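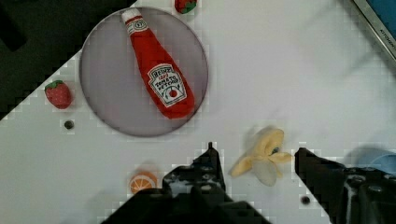 Vol. 3, No. 623

The Fourth Night

The ceasefire was supposed to start at noon, and at ten minutes past noon the generator at the monastery guesthouse was still running, so Şükran Uçar took that as a good sign and went to wash her hair.

She had been in Revidport since February. The agency had sent her to interpret for the monitors, who were meant to stay two weeks. The monitors had gone home, and new ones had come, and she had been handed on to them with the radios and the keys to the truck.

At one o'clock the abbot came down to the kitchen and asked her what the paper said. He had a copy, faxed from the capital, in a language he could speak but didn't like to read.

"It says both sides will stop shooting," she said. "It says the road to Skuluvex will be open for the exchange of prisoners and the dead."

"Which first?"

She looked. "It doesn't say."

He folded the paper and put it in his sleeve. He said there would be prayers at six and that anyone could come, including the soldiers, if they left their rifles in the woodshed. The woodshed had a lock. He had bought it that morning.

Paterson, who ran the monitors, didn't think much of the woodshed. He was a tall man from somewhere flat, and he had been to a lot of ceasefires. He told her most of them broke on the fourth night. The first night people were tired and the second night they were drunk. By the fourth they had slept and eaten and started to remember things.

"So what do we do on the fourth night?" she asked.

"Park the trucks facing out," Paterson said.

At six she went up to the chapel. There were old women in front and a few boys in uniform in back, standing close to the door. The abbot read the names. He had 301 of them, from both sides of the river, and he read them in alphabetical order, so that the families were mixed together. A woman in the second row got up and left when he reached a certain name. Two names later she came back and sat down again.

It took a long time. The candles had to be changed once.

Afterward one of the boys asked Şükran whether his cousin had been on the list. He had come in late and missed the first part of the alphabet. She said she didn't know. She took him to the abbot, and the abbot ran his thumb down the page and shook his head, and the boy sat on the chapel steps and took off his cap.

The exchange was on the second day. The prisoners went first. The dead went in the afternoon in a refrigerated truck that belonged to Volluter, the dairy, and the driver kept the radio off the whole way. Şükran stood on the bridge for six hours and said the same four sentences in two languages. Her voice was gone by dark.

On the third day it rained and there was nothing to report. Paterson reported that.

On the fourth night she couldn't sleep. She put on her coat and walked down past the trucks, which were facing out. There was a light on in the woodshed. The abbot was inside, sitting on a crate with a thermos, and behind him the rifles were leaning in a row against the split logs.

"They came back?" she said.

"They came for prayers. Then they asked if they could sleep in the hall, because of the rain." He poured some tea into the lid and gave it to her. "I told them the lock sticks in wet weather — that I might not get it open before morning."

"Does it stick?"

"It's a new lock," he said.

She drank the tea. Across the river, 200 yards off, somebody was burning wet leaves, and a dog barked at it for a while. At a quarter to five the bell rang for the early office, and the abbot got up, felt for the key in his sleeve, and went out ahead of her into the yard.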